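4.2 Keys, doors and who ends up with the top row

I should say up front that I did not set out to write about keys. The plan for the Lurirton site was to look at how people shared storage once their own desks had gone, and I had a whole coding sheet ready for bags, coats, lunch boxes and shoes. Then I spent my first morning in the locker corridor and everybody who stopped to talk to me wanted to talk about keys. So I threw out half the sheet and started again, and I'm glad I did.

Some background first. The building has 293 people on its books, and 118 of them answered our short survey (the full wording is in the appendix). On top of that I did 16 sit-down interviews, most of them over coffee and a couple standing up in the corridor because the person was on the way out. Chie Hirano did the coding with me, and where we disagreed we argued it out and then wrote down what we had settled on. Princess Javier handled the survey and put up with me changing question 3 twice.

The lockers are the ordinary metal sort. There are small compartments on top and tall doors underneath, and they don't get used the same way at all. People talked about the tall ones as theirs. They hang a coat in there, leave a pair of shoes at the bottom, and by September there's an umbrella they've forgotten they own. The small ones came up in a completely different tone. One person called hers "the mailbox," and another said he'd only ever used his for a sandwich and a phone charger. When we asked in the survey which kind people would pick if they could have just one, the tall doors won easily, but the folks who bike to work were split, which surprised me. A helmet fits in the small one and they like having it at eye level.

Now, the keys. The rule on paper is that you take the key with you when you lock up and put it back in the door when you're done for the season. What people told us they do is a lot looser than that. Plenty of them leave the key in the lock all day while the locker is in use, and they had good answers ready when I asked about it. A key in your pocket gets carried home. A key in the door can't be lost. And if you work two doors down from the corridor, they said, who is going to go through your gym socks?

I pushed on this a bit in the later interviews, since it seemed to me that a key left in a door ought to be confusing. Does it say "free, take me" or does it say "I'll be back in ten minutes"? You can see keys left in their locks in Figure 2, on a tall door and on a small one above it, and I couldn't tell you from looking at them which of the two meanings applies. Newer people said the same. They'd walk down the row, see a key, open the door, find somebody's sweater and close it again feeling like burglars. The old hands never had that trouble, or said they didn't. They knew whose door was whose, and that knowledge isn't written down anywhere — I asked for a list and got a laugh.

This fits pretty well with what we saw at the Zornley site, where the doors have name cards and keys get left in locks all the same, only without the awkwardness. It fits less well with Takagi, where people lock everything and wear the key on a cord. Chie thinks the difference comes down to visitors, as Takagi has the public walking past its lockers and the other two don't. I think she's probably right, but we have no way of testing it with the sites we've got.

One more thing before I leave the doors alone. Several people brought up the vents without being asked. They want them bigger. Wet coats and running shoes came up again and again, and the small compartments got the worst of the complaints, mostly to do with lunch.

Figure 2. Light gray metal lockers, with small compartments in the upper row and tall doors below.

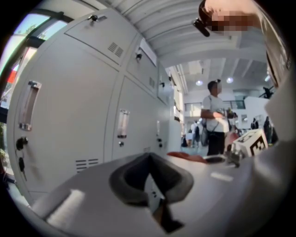

The smell question did make it into the second round of the survey, and I'll come back to it in Section 4.3 along with the shoes.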